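ROB 214 Handling Soft Goods
Week 6 notes: the August grip-loss fault
Instructor: Rosalind Hutchins

Read these before Thursday. Bring the incident sheet, and please don't bring the vendor summary. We'll get to why.

1. What was reported

The folding cell at Sitompul was running a policy trained on demonstrations from hand-held grippers. During an afternoon run the left jaw lost its corner of a sweater while the right arm was still pulling. The right arm finished its stroke at full speed and swung the garment over the guard rail. The loose sleeve caught an operator's lanyard. The lanyard had a breakaway clip and it opened. No injury. The cell kept going for 2 more garments before Nam-gil Chae hit the stop.

That last sentence should bother you more than the sleeve does.

2. What the vendor said

Savevow's summary gives the cause as "unexpected fabric behavior." I don't accept this as a cause. Fabric slips. Knit slips more than woven, and a hem slips differently from a collar. If your design only works when cloth stays where you put it, then the fault was there on the day of delivery.

The summary also says the policy "had seen" slips in training. Jong-dae Hong went through the set by hand. It holds 1,377 demonstrations. He found 16 in which a corner came free, and in every one the person doing the demonstration had let go with the other hand too, or had stopped and regripped within the same second. People do this without thinking. So what the policy had seen was a slip followed by a human covering for it, with no label on either.

3. Why the jaw didn't know

The gripper reports opening width and motor current. With a thick bunch of cloth in the jaws, both numbers are informative. With one layer of thin knit, the width reading sits inside the error band of a fully closed, empty jaw. Current is no better, as the jaw presses just as hard on itself.

Si-eun Cha ran the bench test with a Plolska jersey sample: 100 closures, half with cloth and half without, shuffled. The shipped threshold called almost every one "held." You could replace that sensor check with the word yes and lose very little.

Questions people raised last year about the wrist camera: it does see the fingertips, in theory. In practice the garment hides them once both sides are lifted. Look at where the cloth goes between the fingers when you consider whether a camera check would have saved this run.

4. The two-sided hold

Most of the demonstration work uses the same basic move. One gripper takes an edge, the other takes a second point, and the cloth is held between them. It's a sensible way to straighten a garment. It also means each side depends on the other, and neither side is told when its partner has dropped out.

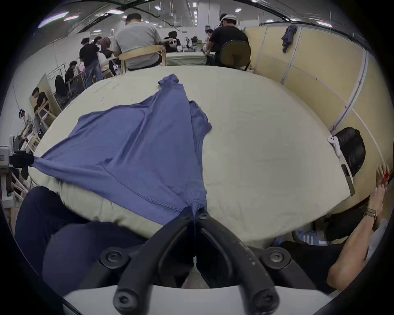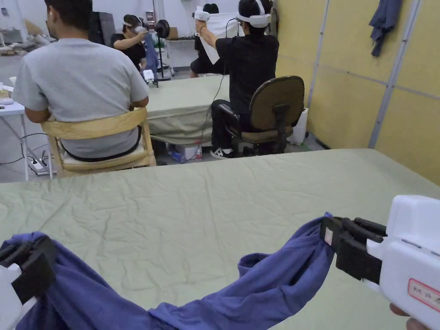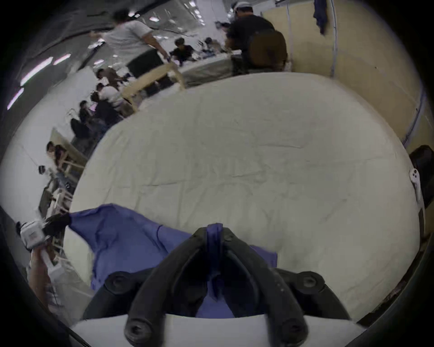 Two grippers on one garment, in all three.

Dong-hyun Joo's proposed fix is a tension cross-check. If the left side lets go, the load on the right wrist should fall within a few control cycles, and the right arm should stop pulling. I like it better than the vendor's fix (a tighter threshold on the same useless reading), but I have doubts. Light garments barely load the wrist at all. A sleeve snagged on the table edge would look like a healthy hold. And a stop in mid-stroke with cloth hanging near a person is its own problem — where does the arm stop, and what does the free end do?

Nukley's retrofit kit adds a fingertip force pad. We have one on loan. The data sheet is very confident. We'll measure it.

5. The part that isn't about grippers

Go back to the 2 garments after the slip. The cell logged both as complete. One was on the floor. Success was defined as "sequence finished," so the cell had a perfect score for the shift, including the minute in which it threw a sweater at someone.

Before you propose a better policy, write down what the cell would have to measure to know that it had failed. Most proposals I get skip this and go straight to collecting more data. More data of the same kind would have given us the same fault with a larger number on the slide.

For Thursday

Write one page, in plain sentences. Pick either the tension check or the force pad and describe a case in which it reports a good hold when there isn't one. Say how you would produce that case on the bench with the jersey sample.

Also mark on the incident sheet the earliest point at which the right arm could have been stopped using only signals the cell already had. Two groups last year put this after the lanyard caught. Check your time column.

Bench slots are on the door. Guard closed, lanyards off, one person on the stop button who isn't also running the test.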